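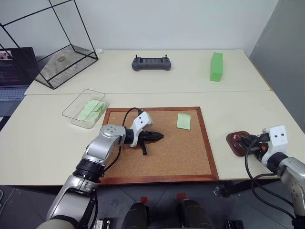 Hwa-young Yeo asked at the end of last week's session whether a cork board still earns its place when the whole office has a shared calendar. Her point was that a note on a board can only be read by someone standing in front of it, and that most of hers had fallen off by Saturday anyway. Both things are fair, and they are where these notes begin.

Session 5: Boards, notes and pens

What the board is for

A board holds things that are still open: a call to return, a part on order, a question for the next meeting. Once a thing is settled it comes down. Boards go wrong when they turn into an archive, with old menus and price lists three layers deep. The Janjua exercise from session 4 applies again. Take everything off, lay the board flat on a table and put back only what you would act on this week.

Working flat is easier than working on the wall. You can move notes about before you commit to a place, and you can see the gaps.

Notes

Keep a pad for writing on separate from the notes already written. A small pad can sit on the board while you sort. Written notes go in a shallow container beside it, a clear one if you have it. It does not matter if they fan out or lie crooked at this stage.

One colour is enough to start with. Pale green is easy to read against cork. Several groups last year began with a colour code and had dropped it by May.

On falling notes: the glue on a sticky note does not hold well on a rough surface, and cork is rough. Use a pin for anything that stays longer than a day. Peel the sheet sideways from the pad, not upwards, or it will curl — this is the usual cause of notes dropping off.

Pens

Pens live on a tray next to the board and go back there. Red, blue and green will cover most needs. Test each one on scrap paper at the start and throw out the dry ones.

What else is on the table

Other equipment goes to the far side, clear of the board.

For next time

Clear one board at home or at work and write 200 words on what you took down and why. Bring the notes you removed, in any container. We start at 9 with the Favgate worksheet, so please read page one beforehand.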